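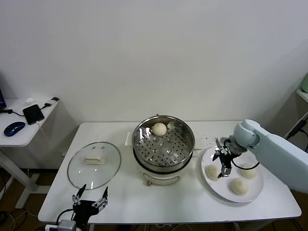 图3 包子转移任务的双臂工位。白色桌面中央为电蒸锅,锅中蒸格内有一个包子;左侧平放玻璃锅盖,右侧圆盘内有三个包子。

4.2 设备采购与预算构成

本节说明工位设备的选型与费用归集方式。前文4.1节已给出任务定义,图3所示的桌面布置即按该定义搭建。为便于不同方案之间比较,所有费用统一折算为内部预算点,一个预算点对应项目年度拨款中的固定份额,不随供应商报价币种变动。

我们将支出分为三类。第一类为主体设备,包括两条机械臂、两只双指夹爪及其控制器。第二类为工位附属件,包括桌子、线缆、集线器、备用指尖和安装支架。第三类为任务道具与消耗品,包括蒸锅、盘子和面点。三类合计3,576点,其中主体设备占去大部分,附属件为410点,道具与消耗品为165点。

主体设备的候选方案来自Fandholm与Belkadi两家供应商。Fandholm提供机械臂与夹爪的整套报价,保修期两年,交货期较长;Belkadi允许分项采购,夹爪可单独更换,但控制器需另配。询价由Siham Alaoui负责,从首次发函到收到完整报价用了七周。两家的首次报价均未包含运输与现场安装,补齐之后差额明显缩小。最终选择分项采购,主要依据是夹爪的更换频率高于机械臂:本任务需要在锅口附近反复抓取柔软物体,指尖与连杆受水汽和面屑影响,预计每一轮采集之后都要检查,必要时整只更换。若按整套方案执行,夹爪返修期间整条机械臂须一并停用。

附属件的估算在初稿中偏低。初稿只列入桌子与支架,遗漏了线缆和侧桌。双臂工位的供电线与信号线须分开走线,夹爪外侧的线缆还要留出足够余量,避免在腕部转动时受拉。侧桌用于放置鼠标、手机等操作端物品,使主桌台面只保留任务所需的器具。Reynaldo Soriano在复核时建议将线缆作为独立条目列出,并按每条机械臂两套备件计算,该意见已采纳。

道具的选型遵循两条原则:一是从普通零售渠道可以买到,二是损坏后能以同规格产品替换。蒸锅采用电加热,省去灶具及相应的安全审批。锅盖为透明玻璃,中央带提手,夹爪可从上方夹取。透明材料对深度相机不利,我们仍然保留了这一选择,原因是家用场景中此类锅盖很常见,换成不透明盖会降低任务的代表性。盘子选用浅色大圆盘,与面点颜色接近,对视觉定位有一定难度,相关影响在第5节讨论。

面点属于易耗品,估算方式与其他条目不同。同一个包子经多次夹取后表皮会变形,不宜继续使用,因此按采集次数而非按月计算用量。首轮计划采集1,427段操作记录,每批面点使用到表皮出现破损为止。试采集期间我们也测试了硅胶仿制品,其单次成本较低,但夹持时的形变与真实面点差别较大,仅用于调试程序,不计入正式数据。

资金分两次拨付。第一次在5月,覆盖主体设备与安装;第二次在首轮采集结束后,覆盖备件与后续道具。分次拨付的缺点是备件到货可能滞后。为此,我们在首批订单中提前纳入一只备用夹爪,并从附属件预算中相应扣减支架数量。订单、入库和更换记录由Mesel系统统一管理,每件设备在验收时登记编号,夹爪另记累计开合次数。

上述预算未计入人员工时、场地费用和数据存储。存储部分由Kombridge项目的公共资源承担,其余两项列入所在单位的常规支出。其他团队若参照本节制定计划,需根据自身情况补上这几项,并重新核对控制器与夹爪之间的接口兼容性。分项采购时,接口不匹配会带来额外的转接件费用,我们在第二次询价时才确认了这一部分。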